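3.2 Household charging items: surface, layout and sorting

Charging accessories are among the least tidy objects in a home. They are bought one at a time, they come in many lengths and colors, and they are usually kept together in a drawer or left on a counter. We treated the counter as the unit of study, and asked what makes a group of cables, plugs and power strips easy or hard to put in order.

The item set was drawn up by Kamel from an inventory of 64 household drawers in the Dollham area, covering 1720 separate items. Cables made up the largest class, followed by wall adapters and then power strips. Items that had no counterpart in at least 2 drawers were dropped. Snack packaging was kept in the set as an unrelated class, as it was listed in many of the drawers and competes for the same space.

Two properties of the background matter for what follows. The counter surface is a dark brown marble pattern with white veins, and a thin white cable can run close to a vein for part of its length. The wallpaper behind it carries ovals and rings in beige and tan – a busy pattern, but one that shares few colors with the cables. Figure 4 gives views of the counter at different points in the work. 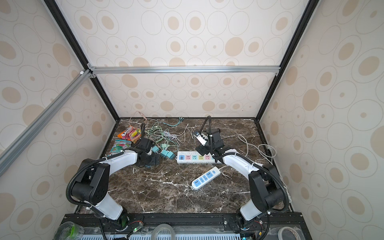
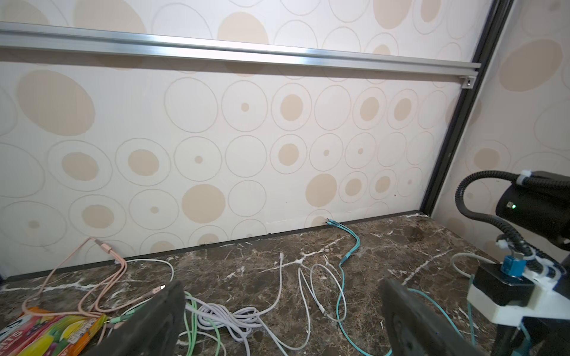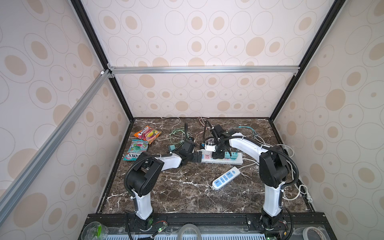
Figure 4. Charging items on the marble-pattern counter. First view: cables and plugs in a pile, with two power strips. Second view: tangled cables near the wall. Third view: white power strip with one pink and three teal plugs inserted.

Domestic Objects Group, Deneck Laboratory

Color was the most useful cue in separating one cable from the next. In the second view of Figure 4, the pink, turquoise, lavender and mint-green cables can each be told apart by color. The white cables are harder to assign, and we scored these by connector position instead. The coiled lavender cable was treated as one item regardless of the number of loops.

Power strips were scored separately. The first view includes a long strip with a row of colored sockets and a shorter one with a blue top and three sockets. A strip of the first type offers a simple sorting rule (plug color to socket color), but we did not require the colors to match. A plug was scored as placed if it was inserted in any socket. Spacing along the strip was left free – in the third view the pink plug is near the left end and the teal plugs are toward the right – and no penalty was applied for sockets left open between plugs.

Each layout was rated for order on a scale from 0 to 30 by two raters working apart. Peeters rated all layouts and Kamel rated every second one. Disagreements were largest for layouts in which the strips were straight but the cables were still crossed. For these the lower rating was kept. Layouts with adapters of the Rastex pattern, which have a wide body, were rated under the same rule and are reported together with the others in Section 4.

The scale does not cover cable length or wear. A short note on storage after sorting, based on the Dekker box dimensions, is given in the appendix.

Contact: Bart Peeters, Deneck Laboratory | © Domestic Objects Group | Back to top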